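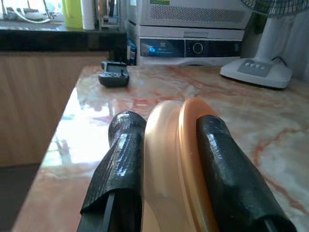 8/27/18. What a day! We lost the gripper for most of the afternoon and I still came home grinning, so I want to get it all down before I sleep. The trouble started with the grip force. Mahtab had the new settings loaded and we were doing counter work first, slow and gentle, all on the marble between the fan and the white appliance with the blue light. The peach-colored piece went between the fingers and stayed upright, held by nothing but those two black wrapped fingertips, and I was so pleased that I nearly missed the number on my screen. It said 32. The limit we set back in April is 19. The arm was squeezing way past its limit and not one alarm had gone off!

So we hit the stop button and went digging. My first guess was the wrist sensor, and I was wrong. Mahtab thought it was the settings file from Dralport, and she was closer. The file was fine, but the safety check was still reading the old copy, where the limit had been left at 2000 for a bench test and never put back. In other words, no limit at all. I got goosebumps when I saw it. All those runs last week with my hand right there by the fingers – I'm going to think about that for a while.

Before we let the arm move again we went over the kitchen side and talked through what it could crush or knock down.

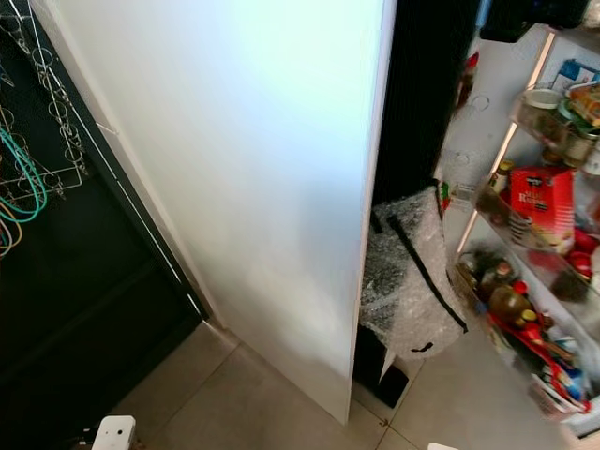

Door shelves, full of jars and bottles. At least one glass jar in there.

Mitra Khosravi called from Brasov in the middle of this and stayed on the line while we fixed it. She is so good at this stuff. Her idea was to make the arm refuse to start if the two copies of the file don't match, and we had it written in no time. We tested it 3 times with a bad file on purpose and it refused every time. I cheered out loud at the first one.

Then back to the fridge, at the lowest speed, with Mahtab's thumb on the stop. 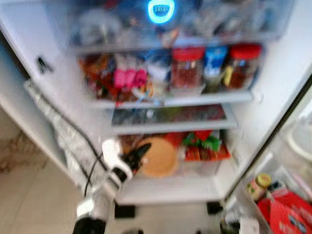

Going for the tan disc on the lowest shelf. Blurry, but I love this one.

Still to do: write the fault report for Vurnstead, check the old logs for any other high numbers, and ask Mitra if her arm has the same old copy on it. New rule from me, starting tomorrow – hands off the counter until the limit shows on the screen.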